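Wednesday, glove rig, left hand dropouts again

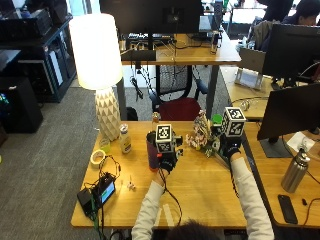 Both gloves on, left marker cube next to the cup, lamp on.

Left hand lost tracking 4 times before lunch. Each time the pose froze, then jumped when it came back, and the replay arm at the Nedholm end swung after the jump as if a hand had really moved that fast. The speed limit caught three of them. The fourth ended in a protective stop with the gripper up to 3 cm into the foam. No damage, but I don't like that the limit let one through, and I don't believe the log line that says "operator motion."

Bláthnaid Ó Gríofa's theory is glare: the lamp washes out the white on the cube and the corners go. Maybe. I ran it with the lamp off after lunch and got one more dropout in half the time, so I'm not ready to blame a lamp. The right cube gets the same light and hasn't dropped once.

My money is on the left cable. It runs down over the desk and gets pulled when you reach for the cup. Swapping it is a ten minute job and should have been done before anybody touched the filter settings.

About those: the Rakon patch holds the last good pose for 300 ms and then lets go. Lindqvist says that makes it safe. It makes the plot look smooth. If the hand has moved on in the meantime, the arm still gets a step at the end, and the step is what tripped the stop. I'd take a hard hold with a manual re-arm until we know more. Rirnside won't like the lost time.

To do
- new left cable, taped down at the wrist
- lamp off and on again, same cup, same reach, equal run times
- raw marker detections saved next to the filtered pose (why weren't they?)
- arm stays off while we test, replay to file only

Patch backed out at 3. Old settings are on the shared drive.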